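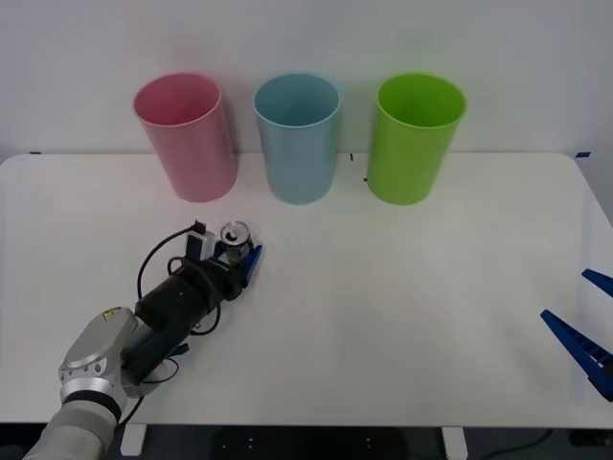 Tavby is the task layer we run on top of our two-arm tabletop cell. It takes a short written goal, looks at what the cameras see, and turns the goal into a list of pick, move, release and hand-over steps that the arm controllers can follow. Most of our tuning has been done on cup tasks, with a pink, a light blue and a lime-green plastic cup lined up at the back of a white table and a small silver metal cup at the gripper of one arm. The cups are easy to tell apart by color, but the silver one reflects whatever is near it, and a good part of the perception code exists to deal with that.

Status

Last updated May 15, 2021. The planner and the controller bridge are in daily use. The perception module works but its settings are tied to our lighting. The replay tool is new and the file format may still change before the July release.

What is in the repository

planner/ holds the step planner and the task files.
perception/ holds the object finder, the color models and the calibration scripts.
bridge/ talks to the two arm controllers and passes back joint states.
replay/ plays a saved run against the planner without any hardware.
configs/ has one folder per cell. Ours is called meinecke.

Folow, our motion library, is a separate package and has to be installed first. Tavby will start without it but every motion request will be refused with the message "no motion backend".

Getting started

Install Folow, then run pip install -e . from the top folder. Copy configs/meinecke to a new folder and edit cell.yaml. The fields you must change are the controller addresses, the camera serials and the table height. Leave the workspace limits alone until you have run the arms by hand and know where they can reach each other.

Start the bridge before the planner:

tavby bridge --cell yourcell
tavby plan --cell yourcell --task cups_row

Add --dry to the second command to print the steps without sending them. Please do this the first time you run any task on a new cell.

How the planner works

The planner asks perception for a list of objects, checks them against the task file, and picks an arm for each step. An arm is picked by reach and by whether the other arm is already inside the shared zone. Only one arm may hold the shared zone at a time. The waiting arm stays out at the side with its fingers open.

Each step has a check before it and a check after it. If the check after a step fails, the planner looks at the table again and builds a new list from that point. It will do this 3 times and then stop and wait for an operator. You can change the limit with max_replans.

Perception notes

Plastic cups are found by color first and then by fitting a tapered cylinder to the depth points. The fit gives the rim center, the height and the tilt. A slight lean is fine. Anything over the tilt limit in the config is reported as fallen and will not be picked.

Color does not work for the silver cup. For that one we use the dark circle of the opening as seen from above, and match it against the short cylinder model. Once an arm is carrying it, the table camera often loses the lower part behind the fingers, so the wrist camera takes over. If the two disagree by more than 5 mm the step is put on hold.

Pieces of tape and small marks on the table used to be picked up as objects. There is now a minimum height filter, min_object_height, which removes them. Set it lower only if you work with flat parts.

Replay files

Runs are saved in the Cista format, one folder per run, with the images, joint states, planner steps and check results. The test set has 83 runs. To play them all back:

tavby replay --set tests --report out.txt

The report lists each run where the planner chose a different step from the one on file. A difference is not always a bug. Read the reason column before you open an issue.

Known problems

The bridge can miss the first joint state after a controller restart. Starting it again clears this.
Hand-over steps with the silver cup are slow, as both arms recheck the grip.
Green and blue are mixed up under warm lamps. Run calibrate_color again if you change the lights.
Replay uses 4 worker processes by default and can run out of memory on a laptop. Use --workers 1.

Contact

Jannik Hollmann looks after the planner and the bridge. Open an issue with your cell.yaml and the run folder attached, and remove the controller addresses before you post it.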